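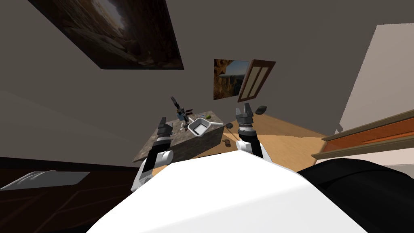

Table on wooden floor, computer rendering

Home | Floor care | Felt and pads | Contact
Search products...

Nenik Felt Pads for Table Legs

Pads of pressed wool felt, made by Taritz, for tables and chairs on wooden floors. One sheet has 13 round pads. Glue is already on the back side.

Clean the leg with a dry cloth, press the pad for one minute, and leave the table standing overnight before you move it. Please do not use on wet floors.

Color: gray or brown. Orders before Thu 17 April are packed by Milagros Ocampo in our Vimside store.

87 shares | 13 comments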